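Wanyama bag trials, the Friday that went wrong

A few people at Skeltholm have asked me what happened with the backpack, and the version going round the kitchen has the arm throwing it at Godfrey, so let me put mine up before it gets any better. It didn't throw anything at anyone! It got hold of the wrong bit of a bag and wouldn't let go, and we were slower than we should have been to stop it.

For anyone who hasn't wandered past our corner: Wanyama is the bag job. The arm has to find the main zip on a bag lying on a desk, take the pull, open it, and close it again. Suitcases went fine (well, fine-ish). Backpacks are a pain, they slump and fold and every one of them ends up a different shape each time you put it down. The pale one with the charcoal top is the one we all know by now. It's puffy and creased, one zip goes off on a diagonal and the long one runs across the front, and there's a speckled cord looped through the pulls with a little brass-coloured padlock on it. Gladys wanted the cord and the padlock left on, as people do hang all sorts off their bags, and I agreed with her and still do.

So, Friday. We'd done five clean runs with the bag upright and moved on to having it on its side. Tumelo was at the keyboard, I was writing things down, Godfrey was standing at the end of the desk with the stop button. On the second go the fingers came in, closed, and Ikent (our control software, for the visitors) reported a good grip on the zip pull. It had the cord. From where I was standing I couldn't tell the difference and neither could the software, which only knew that something thin was between the fingers and that it didn't slip.

Then it pulled. A zip gives a bit at a time and the arm expects that, and if it doesn't feel it giving it pulls harder, up to the limit. The limit should have been 10 newtons. It was 18, left over from the suitcase with the sticky zip, and I'm the one who signed the sheet that morning without looking at that line. The cord went tight, the padlock swung round and jammed against a finger, and the entire bag set off along the desk with the shoulder strap trailing after it. The strap hooked the cables and now we had a bag, a strap and a load of cable all going the same way.

Godfrey hit the stop. The arm halted, with the fingers still shut. They hold on when the power goes, by design, so they don't drop things on people's feet, and that's sensible right up to the moment when you want them to drop something. Tumelo reached in to free the cord by hand. I said "hang on" and he did, thank goodness, with his fingers right next to a tight cord that had a metal lock on the end of it. That's the bit I keep going over. Nassoro came across with the release key and backed the fingers off slowly, and the padlock swung down with a good hard clonk. No hands in the way. Damage came to one bent fingertip and a scuffed cable.

Brian has written up the proper report and you can get it from him. He had me go through it twice, and he was very decent about the sheet. The short of it is that the force limit now goes back to 10 whenever the bag is changed, Ikent has to feel some give in the first 2 centimetres or it lets go, and the release key lives on a hook by the stop button and not in Nassoro's drawer. Cables are meant to be moved off the desk before a run as well, and we're still working on that one, me included.
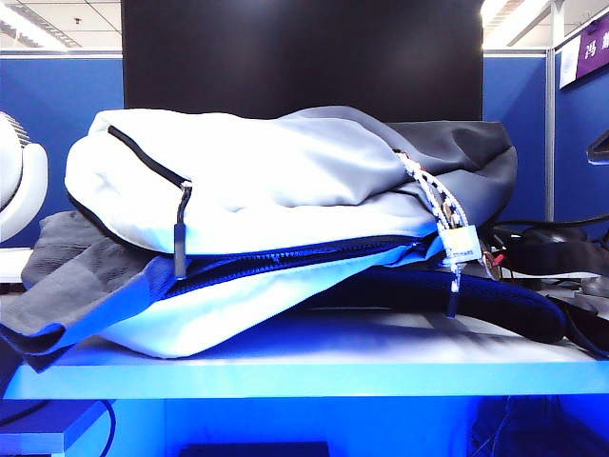
The other thing I'd like, and haven't won yet, is a second person reading the settings out loud before the first run of the day. It sounds daft, and Tumelo says he'd feel like an airline pilot, but it would have caught that 18 in a few seconds. The new fingertips are coming from Dreltlow in September, and until they arrive we're sticking to bags lying flat, with the lock on.

Contact the Wanyama team | © Skeltholm | Back to top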